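Re: [sketby-walks] Sunday route round Pusordale reservoir

Jeanine Dierckx wrote:
> Is the reservoir loop still shut at the Trornedham end? The leaflet
> says 30 minutes to the dam and 60 for the lot, flat all the way.

Jeanine,

It reopened in August, with a new gate that opens towards you, whichever side you happen to be on. As for flat, whoever wrote the leaflet must have done it by boat. There are 172 steps up from the dam and the handrail gives out well before your knees do.

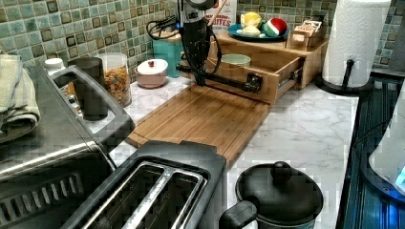 If you want gentler, park at Tsegaye and follow the old railway as far as the second bridge. It's 2 miles each way on cinders, fine in trainers unless it has rained, so bring boots. The café by the bridge shuts when it feels like it.

Dogs on leads past the farm, please. The geese have won every argument so far.

I'll be at the Tsegaye end at ten if anyone wants to come along. Bring change for the car park, as the machine doesn't care for cards.

Martin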